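Purkier Hand Gripper Kit, Rev. 16

Search parts, kits, guides Go

The Purkier is a hand-held gripper you print and put together yourself. You hold it, close it on things, and the marker on top gives its position. It suits a home bench or a shared workshop. Most people build two, one for each hand.

The kit has 79 parts, counting screws. The housing is printed in light gray or white, and the curved top shell is the longest print. The finger pads are black and come molded, so you don't have to cast them. Print the shell with the wide side down. If the slots come out tight, clean them with a flat file before you fit anything.
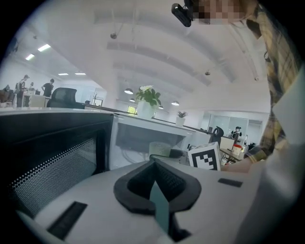 Finger pad seated in the gray housing, marker box on the desk.

Start with light things that have some grip to them. Plastic cups are good. Close slowly until both pads touch, then lift. If one pad touches well before the other, back off the left screw a quarter turn and try again.

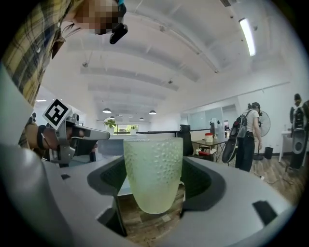 Ambros Marti wrote the setup sheet, and he suggests 20 slow closes before the first real session. The linkage is stiff when new. Don't oil it. A little dry graphite is fine. Check the marker card as well, as it has to sit flat on its mount.

We use cookies to remember your cart. Accept Settings

Builders at the Nonden shared shop asked for a longer strap, so the current kit has one. Older kits can take it with no changes. Spare pads are sold in pairs and fit both the gray and the white housing.

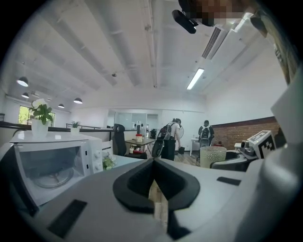
Purkier Build Sheet, p. 16

Tools needed: 2 mm hex key, flat file, small pliers. Build time is one evening if the parts are already printed. Print files are free with the kit. Questions about fit go to Ryota Ishida at the parts desk. Please include your housing color and the revision number from the bag.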